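Do Posture Apps Measure Posture? A Semester with the Zindow App

Student project report, Health Measurement module
Liltonbridge College, Department of Rehabilitation Studies

1. Why we picked this

Phone apps that claim to grade your posture from a single side-view photo are easy to find. The one our group looked at, Zindow, gives you a score from 0 to 100 and an angle for the forward lean of the head. It also tells you whether you need exercises, and in our experience it usually says you do. We wanted to know whether the angle could be trusted before anyone worried about the score.

The angle is supposed to be the craniovertebral angle, the one between a horizontal line through the seventh neck vertebra (C7) and a line from there up to the small flap of the ear. A smaller angle means the head sits further forward. Physical therapists measure it from photos too, so the idea behind the app isn't silly. What bothered us was that a therapist finds C7 with a finger and puts a sticker on it, while the app guesses it through a sweatshirt.

2. What we did

We recruited 56 students from two dormitories in November. Each person stood next to a plumb line and was photographed from the side by a phone on a tripod. We used stick-on markers at C7 and the ear for the manual measurement, took the markers off, and photographed the person again for the app. Everyone was then asked to walk down the hall and back, and the whole thing was repeated. The manual angles were read off the photos with a free drawing program by two of us working separately.

Our budget was 500 dollars from the Sarkonwood student fund, most of which went to the tripod, markers, printing and snack vouchers. We didn't pay for the premium version of the app. Its sales page promises "clinical accuracy" and cites nothing.
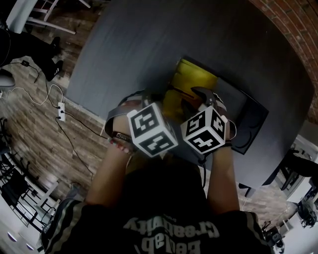

Does a low craniovertebral angle mean that a person will have neck pain?
Studies disagree on this, and the link seems to depend on the age of the people measured. In a group as young as ours, we would not use the angle to predict anything about pain.

3. Results, such as they are

The two of us who read the manual photos agreed well with each other. Most of our disagreements were small and came from blurry ear outlines or from hair. The manual angle also held fairly steady before and after the walk down the hall.

The app did worse. For people in close-fitting shirts with short or tied-back hair, it landed near our manual value. For people in hoodies it drifted, almost always toward a smaller angle, meaning a "worse" posture. We think it takes the back of the hood for the back of the neck, but we can't see inside the software, so that remains a guess. Several people got a different color rating after the walk although the manual readings had hardly moved. One participant went from "good" to "needs attention" by putting a jacket back on, and we left that pair of photos out because it broke our own protocol.

We had planned to report a limits-of-agreement plot for the full group. Our supervisor pointed out that we had mixed two phone models without writing down which was used for whom, so a single plot would hide a difference we can no longer check. The plot is in the appendix with a warning on it. Please read the warning.

4. The Dvořáček exercises

The second part of the project was meant to test the four-week exercise plan that the app recommends, called the Dvořáček routine. It consists of chin tucks, wall slides and a chest stretch. We are less proud of this part. Only 4 participants finished the plan and sent in their logs. Their app scores went up. Their manual angles did not change by more than the error we had already found between two photos taken on the same afternoon.

That isn't evidence that chin tucks are useless. With so few people and no comparison group, we couldn't have detected a modest effect if there was one. It does make us doubt the rising score. People who have used an app for a month learn how to stand for it, and standing tall for a photo is easy to do.

5. Problems we would fix

Clothing should have been the same for everyone. A plain tank top from the college store would have solved most of it. The order of the two methods should have been random, and the phone model should have been recorded.

We also never asked people how they usually sit or work. A standing photo taken in a hallway may say very little about six hours at a laptop, and the app doesn't raise the question either.

6. What we would tell a user

If you want to know your craniovertebral angle, have someone who can find C7 mark it, and take more than one photo. Treat a single reading from the app with suspicion, especially in a hoodie. If your neck hurts, see somebody about the pain whatever the score says.

The main text was limited to 4000 words, and the reading tables are in the appendix.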